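Crushed Cans, Pinched Cables and a Stop Button That Was Too Far Away

If you have a sorting arm (or a pair of them) doing the recycling in your workshop, sooner or later it is going to drop something, snag something or squeeze something it shouldn't. Ours did all three in one November afternoon, and I have been meaning to write it up ever since, partly as a warning and partly because so many of you wrote in after the piece on labeling jars to ask how the can sorting was coming along. Well, it was coming along beautifully until about half past three!

We had been moving cans and bottles out of one clear bin and into another, and the tally on the Wunora controller stood at 263 pieces. Then the right gripper closed on a can that had been stepped on in the middle, slid up the narrow part and stopped with a fault. Fine, that happens. What came next was my own doing. I leaned over to free the can while the arm was still live, it decided to try again, and I got a good hard nip on the side of my thumb. Nothing broken, but I held a bag of frozen peas for the rest of the day and felt very foolish.
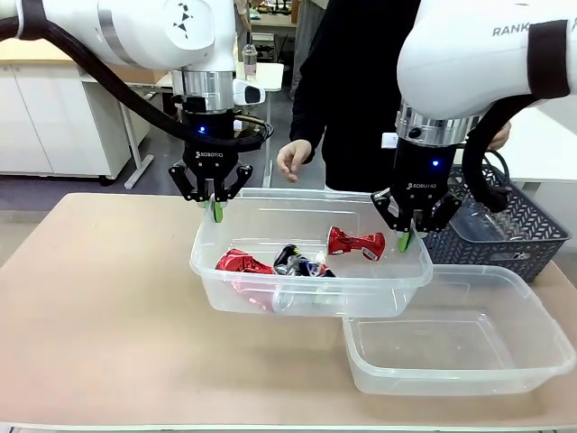
by Adjoa Ayaaba
Workshop & Utility Room

So, on to what we do differently now, and I hope some of it saves you a thumb.

Stop first, then reach. A paused program is still a live machine. Press the emergency stop, look at the status on the controller and only then put a hand anywhere near the bin. Indicator lights on the gripper don't count as permission, whatever color they are. Check your own manual for what yours mean (I had been guessing, I'm sorry to say).

Put the stop button where you stand. Mine was mounted on the far side of the table, because that was where the cord reached. Fiifi Ankrah, my neighbor, moved it in an evening with a longer lead from Surdu and two screws, and I can reach it now without stretching over anything.

Sort the cans by shape before you start. A can lying flat on its side is easy enough, but one that has been pinched into an hourglass has a nasty way of riding up on the others, and the fingers get the skinny part and slip. I take the worst ones out by hand before the arms are switched on and drop them straight in the recycling.

Mind your cable loops. You do need slack so the wrist can turn, but a loop that hangs low can catch on a basket or the lip of a bin. With the power off, have someone help you work through the full reach and watch where the loop goes. I use soft Lurley ties, never the hard plastic kind, and check them every five runs or so.

Watch for clear on clear. A clear bottle at the bottom of a clear bin is hard for me to spot, never mind a camera. We slip a sheet of dark paper under the bin and have had far fewer missed grabs. Do rinse everything too, as sticky fingertip pads hold on to things you thought they'd let go.

And if you do get a repeat fault, don't keep pressing resume. I pressed it twice that afternoon before I ever leaned in. The second time should have told me to shut the whole thing down and have a cup of tea.

Next month, getting the smell out of a Rodard shop vacuum.

Contact us | Copyright Workshop & Utility Room | Back to top

We use cookies to remember your settings. Accept | Manage preferences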